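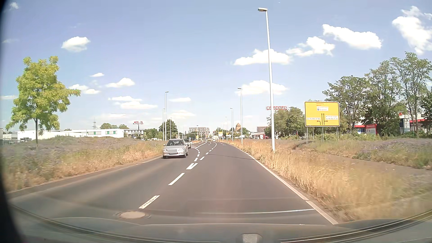
The road out to Andelby - a little gallery

Welcome to the part of the website where I put up photos of roads and expect you to be as excited as I am! This is our July drive, me and Mafalda Pinheiro in the front, with a bag of cherries between us and the windows down until the dust got to her. We were on our way to Reiko Nakajima's place in Andelby for lunch, and I'd promised her a cake, so we also stopped in Figueiredo for flour and a new tin (more on the tin further down).

I love this kind of road. It isn't the pretty one along the river that everybody posts, it's the everyday one, the one you take to the dentist and the garden center. I've driven it so often that I could probably draw you the lane markings from memory, and then I look at my own photos and find a dozen things I never noticed.

Like the purple flowers! They're off to the left in the first photo, behind all that dry golden grass, kind of muted and easy to miss next to the silver car coming the other way. Mafalda thinks they're lavender and I think they're some sort of weed, and we argued over it for most of the trip. If you can tell from a blurry patch of purple, please write and settle it.

I'm fond of the young tree on that side too, with its skinny dark trunk and those yellow-green leaves. Everything else on the verge has given up for the summer and there it is, bright as a lime. The long white building behind it is one I must have passed hundreds of times without giving it a thought.

And I do like the way the road opens up there, where the center line splits and you suddenly get an extra lane to play with. My uncle taught me to drive on roads like this and he would call out every arrow on the pavement like a bus conductor - I still hear him when I see one.

The cherries were gone by the time we left Figueiredo, by the way. I had bought 2,000 grams of them, which sounds like a lot until you sit next to Mafalda in a warm car.

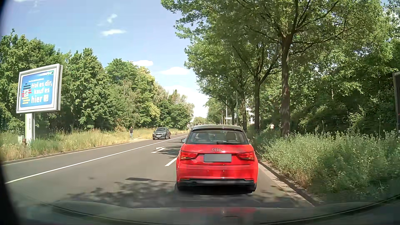 Behind the red Audi, same drive. Look at the shine on that bumper!

Now that is a red. I'm not a car person (mine is the color of dishwater and I've made my peace with it), but a bright red hatchback on a gray road under a pale sky does cheer a person up. Mafalda wants her kitchen chairs painted in exactly that shade. I said one chair first, then we'll talk.

There's a dark gray SUV coming the other way, and next to it somebody on foot at the side of the road, in a dark top and bluish-gray pants. I've walked that stretch myself, back when my old car was in the shop for almost 52 days, and it's a nicer walk than you'd expect. Bring a hat, though. There's another person way off on the other side, between the trees, in a light-colored top. It took me three looks to find them!

The greenery is what makes this one for me. You can even see it in the SUV's windshield, which I only spotted when I had the photo up on the big screen at home.

Lunch was lovely, thanks for asking. Simão Vilela brought his sardines, Reiko made the cold noodles I've been begging her for since last summer, and my cake sank in the middle, so we filled the hole with whipped cream and called it a crater. The new tin is a Bridora, 179 on the price tag in whatever they were counting in that day, and I'm still not sure it's any better than the dented one I've had forever. Reiko kept the leftovers and I kept the tin.

More from the garden in Andelby next time, once I've sorted through the other photos. Mafalda has already picked her favorites and they are all of herself.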